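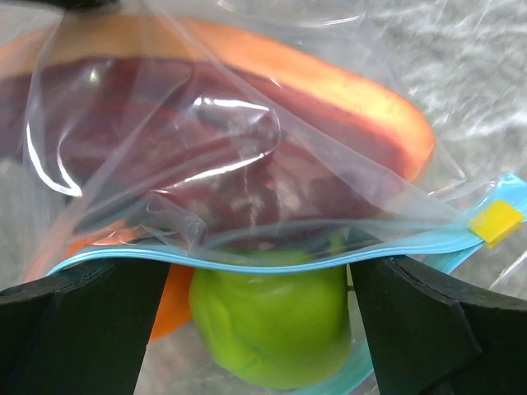
Clear zip-top storage bag with slider closure.

Search this site Enter keywords Go

Call for participants: Skelia household kitchen study

Plondura is recruiting 46 households for Skelia, a diary and sampling study of how kitchen items are washed, dried and stored at home. Enrollment is open now. Applications received after the places are filled will be placed on a waiting list.

Purpose

Published guidance on washing dishes by hand is mostly based on laboratory tests with new items and fixed drying times. Skelia records what happens in ordinary kitchens, with items of mixed age and material. Two questions are covered. The first is how long hand-washed tableware stays on the rack before it is put away or used again. The second is how often reusable bags and containers are washed between uses, and by what method.

What participation involves

The study period is 14 days and starts on a day agreed with the household. One adult acts as the reporting member and keeps the diary. Other members of the household do not need to fill in anything, but they must be told that the study is taking place.

The reporting member will:
- complete a short diary entry each evening, on paper or online
- take eight surface swabs on the days marked in the study pack
- return the swabs by prepaid mailer on the day they are taken
- answer a closing questionnaire by phone

Diary entries cover washing method, detergent, approximate water temperature (cold, warm or hot - no thermometer is needed), drying method and time of putting away. Please do not change your usual routine. A household that leaves dishes on the rack overnight should go on doing so and record it. Days with no washing must still be entered, marked "none."

Swabs are processed by Stoltulance, which receives them under a code number. Your name and address are held by Plondura only.

Who can apply

Your household may apply if:
- you live within the Stubbs mail delivery area
- at least some tableware is washed by hand on most days
- the reporting member is an adult who can read and write English
- no one in the household works in commercial food testing

Ownership of a dishwasher does not exclude you. Households with a dishwasher record hand-washed items only. Shared apartments are accepted if all tenants use the same sink and drying area. Vacation rentals and office kitchens are not.

Drying area

You must have a fixed place where washed items are left to dry. A rack, a mat or a folded towel is acceptable, and the type is entered once on the first diary page. If you change it during the study, note the day of the change and continue.
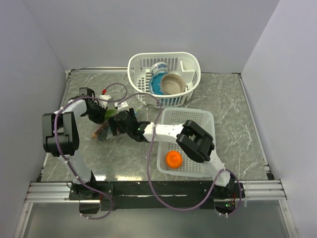
One member of a pilot household wrote that the evening entry took less time than expected, but that the form had no place for items dried with a towel first and then left out anyway. A combined option has been added under drying method. The same comment asked for larger print on the swab labels - this has also been done.

Payment

Each household that completes the study receives $115 by check. Completion means a full diary, all swabs returned and the closing questionnaire answered. Missed swabs cannot be replaced. You may withdraw at any time without giving a reason, and data already collected will be deleted on request.

How to apply

Request a screening form from the Plondura study desk, by mail or at the front counter in Stubbs. Write "Skelia" on the envelope. Include a daytime phone number and state whether you prefer the paper or the online diary. Study packs are mailed after screening.

Notice posted December 23, 2021.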